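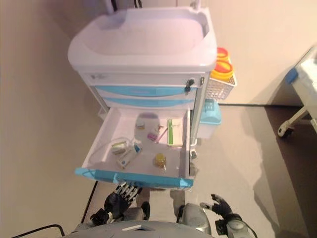

Avis sur le mobilier de rangement, corpus Jorkirent

Présentation

Le corpus rassemble 3000 avis d'acheteurs rédigés en français sur des caissons, des armoires basses et des bibliothèques de bureau. Les textes proviennent de la boutique en ligne Jorkirent et ont été relus à la main par l'équipe de Natsumi Furukawa. Les avis sur les sièges et les tables ont été écartés.

Contenu

Le fichier avis.csv contient une ligne par avis, encodée en UTF-8, avec le point-virgule comme séparateur. Les colonnes sont les suivantes :

id : identifiant de l'avis
gamme : Boltdale, Yokoyama ou Skultisow
note : entier de 1 à 5
texte : avis complet, orthographe d'origine conservée
themes : un ou plusieurs thèmes parmi 8 (montage, stabilité, glissières, serrure, finition, livraison, dimensions, prix)

Le fichier themes.txt donne la définition de chaque thème et deux avis annotés. En cas de doute entre « glissières » et « stabilité », un caisson qui bascule quand on ouvre le tiroir du bas est classé en stabilité.
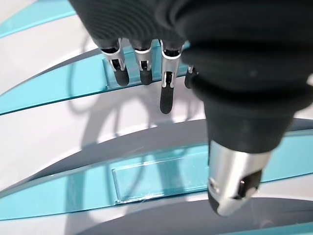 L'annotation a été faite par quatre personnes. Chaque avis a été lu deux fois, et les désaccords ont été tranchés par Natsumi Furukawa. Le thème « finition » reste le plus discuté : certains acheteurs emploient le mot pour la couleur, d'autres pour les chants mal collés. Les deux usages sont acceptés.

Données personnelles

Les noms, adresses et numéros de commande ont été remplacés par des crochets vides. Si vous en trouvez un qui nous a échappé, ouvrez un ticket en indiquant uniquement l'id de la ligne.

Limites connues

La gamme Skultisow est peu représentée, car elle n'est entrée au catalogue qu'en décembre. Les notes de 4 et 5 dominent nettement. Les avis d'un seul mot ont été gardés et portent souvent un champ themes vide.

Utilisation

Usage libre pour la recherche et l'enseignement, avec mention du corpus. Pour un usage commercial, écrire à la boutique. La colonne gamme ne doit pas servir à publier un classement des produits.

Modifications

Version 2 : correction des guillemets dans la colonne texte, suppression des doublons.
Version 1 : première mise en ligne.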